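FOR IMMEDIATE RELEASE
11 July 2026

Saavedra method trains robots to take apart and rebuild desktop computers

KOSBRIDGE - Jomach today published results for Saavedra, a training method that teaches robot arms to service used desktop computers. The method learns from recorded human-guided runs and needs no CAD model of the computer being worked on.

Most repair and recycling shops still open machines by hand. Cases differ from one model to the next, cables end up in different places, and many parts sit close together. A program written for one case often fails on another.
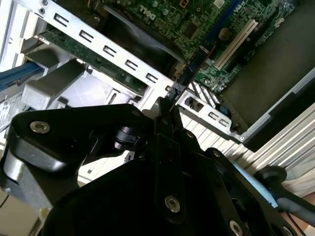
Saavedra splits a job into short skills such as reaching, gripping, lifting and seating a part. Each skill is trained separately on views from cameras at the gripper and a camera at the workbench. A second model then chooses which skill to run next. If a grip fails, the system goes back one skill and tries again - it does not restart the whole job.

The team recorded 2319 runs for training. It then tested the method in 524 trials covering memory modules, drives and processors, using 10 computers that were left out of the training set.

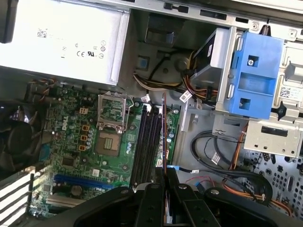

A Dell desktop opened for work, with the metal frame of the processor socket raised.

Processors were the hardest part of the work. The chip is small and must be lowered flat into the socket. Of the failed trials, 103 came at this step, more than at any other. Jomach attributes most of them to small errors in the angle of the grip.

The benchmark uses a gray fixture placed beside the computer to hold loose parts, so that each trial can begin from a known layout. Two arms are mounted at the bench. 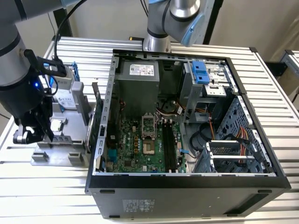

Availability

The paper, the trial logs and drawings for the fixture can be requested from Jomach. The training code will follow once testing on laptop computers is finished. That work began in April and is being done with Cleletti, a computer refurbisher.

About Jomach

Jomach develops software for robotic repair and disassembly. It is based in Kosbridge.

Media contact: Jomach Press Office, Kosbridge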